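Graltix Tabletop is a set of 1276 teleoperated demos, all driven by hand by people at our Galville lab. We're really happy with how it came out, and we hope you'll train something fun on it!

## What's inside

- 7 tasks, most of them with everyday dishes
- joint positions and gripper state at 30 Hz
- one plain-text instruction per episode
- a `notes.txt` wherever the operator had something to say (do read these, some are great)

Every episode was driven live with the Ostis leader arm - no scripted motion anywhere. Fast moves do blur in the fixed view, and we kept those episodes in.
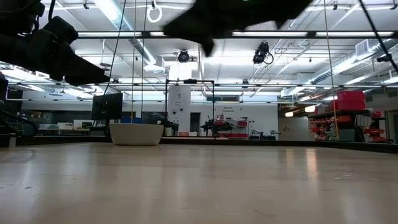 *Fixed view: arm in motion, white bowl at the far side of the table.*

## Loading

```
pip install graltix
graltix pull tabletop --split train
```

The `val` split holds out 20 episodes per task. Please don't tune on it!

## Known issues

Gripper state lags one step behind in the March episodes. The loader fixes this by default - pass `--raw` if you want the original values.

## License

CC BY 4.0. Maintained by Ahmadpour, last updated 07/07/2026.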